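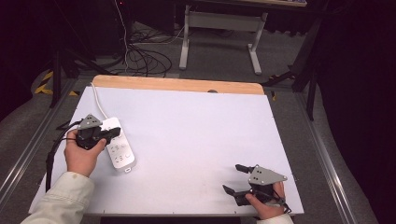

**Figure 3.** Power strip on a white board, with a gripper held in each hand.

### 4.2 Preparation and dose

Most of our trouble with nettle infusion began at the kettle. The protocol asked for seven grams of dried leaf, steeped for 7 minutes in water off the boil, and we had supposed that grown adults could manage this. Diaries from the Curnarton group suggest otherwise. One participant steeped hers overnight, "to get the good out of it", and another added so much honey that the cup is better classed as a pudding.

We kept both in the analysis. People who drink herbal teas at home do these things, and a trial that throws them out will only tell us how nettle behaves among the obedient. Salazar takes the opposite view and has asked for that to be recorded here.
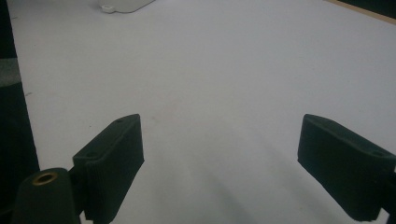 The leaf itself came from two suppliers, Apaza and Otgate, and did not taste the same. Apaza's was cut fine and gave a dark, grassy cup. Otgate's had a fair amount of stem in it - more than the label admitted - and several drinkers compared it to hay, not all of them unkindly. We had hoped to hide which was which. Anyone with a tongue could tell by the second morning.

### 4.3 What the diaries say

Of the 70 people who started, 60 handed in a diary we could read, giving 809 entries in all. The commonest complaint was the taste, followed by getting up in the night, which anyone selling nettle as a "gentle water tea" might like to mention. Sleep, joint stiffness and general cheer did not shift in any way we would defend in front of a stranger.
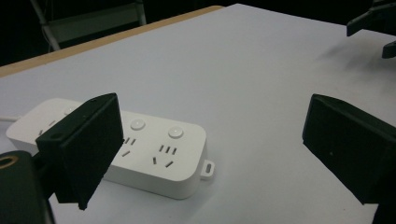
*Page last changed: 29 April 2009*

Those already taking water tablets or blood-thinning medicines were kept out from the start, and we would urge the same caution on readers tempted to try this at home. Two further people left in November after an upset stomach. Both had been drinking the Otgate leaf, but two stomachs do not make a finding, and Ulises Salazar's attempt to draw a graph of them has been left out.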